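Stoltar two-arm bench kit: worth the wait for budget season

Posted 20 September 2019 by Adhiambo Kinyua

We do small wiring jobs, mostly short runs, and I spent most of July trying to work out whether a pair of arms would fit our budget. Ingvild Skjelbred (she signs off on anything over $500) wanted one number on one page. The Stoltar kit made that pretty easy, and I love it!

What I liked first was the quote. Gonmont sells it with the arms, grippers, wrist cameras and rails on a single line, so I wasn't chasing six suppliers for brackets. The Vakeck bundle we looked at was cheaper up front, but the grippers were extra and so was every spare finger. By the time I'd added those in, the gap was gone.

Do put spare fingertips in your plan. A set is $105 and we budgeted for 2 sets a year. Ours scuff, and I'd rather have the next pair in a drawer than wait on shipping. Leave money for a decent table too – we went with wood, and I'd do it again.

Thin wire is the job I bought it for, and also the one I'd ask any seller to demo before you sign. Bring your own wire, the floppiest you have.

Wire work on our bench: 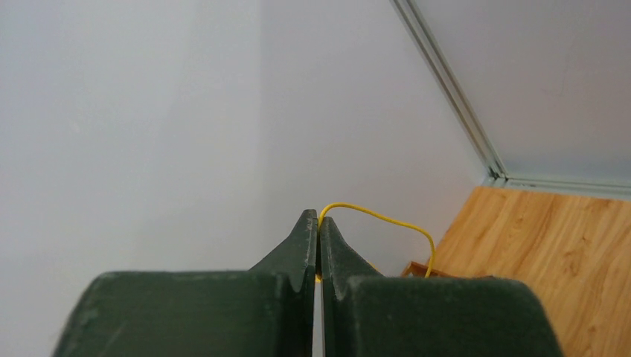
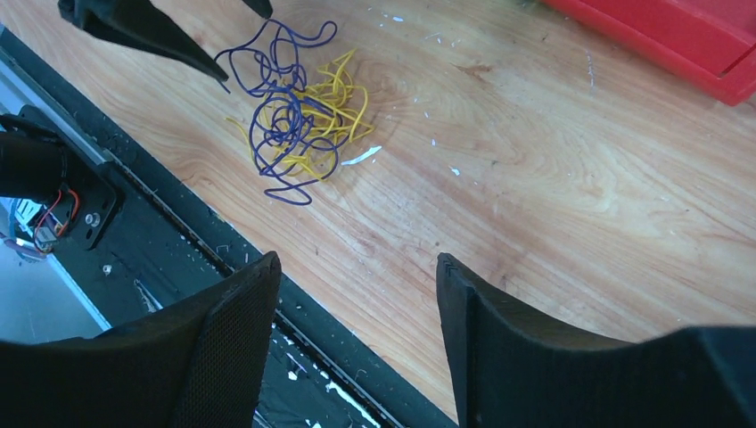 Delivery took 52 days, so if your money has to be spent by year end, order early. Setup was quicker than I'd feared. The manual is good on the rails and thin on the cameras, but Gonmont's phone support walked me through the rest (twice, very patiently).

My one real gripe is the training fee, priced per person. Nyamweya offers a group rate on theirs and I wish Stoltar would copy it. Even so, I've already penciled a second kit into next year's plan, and Ingvild hasn't crossed it out yet.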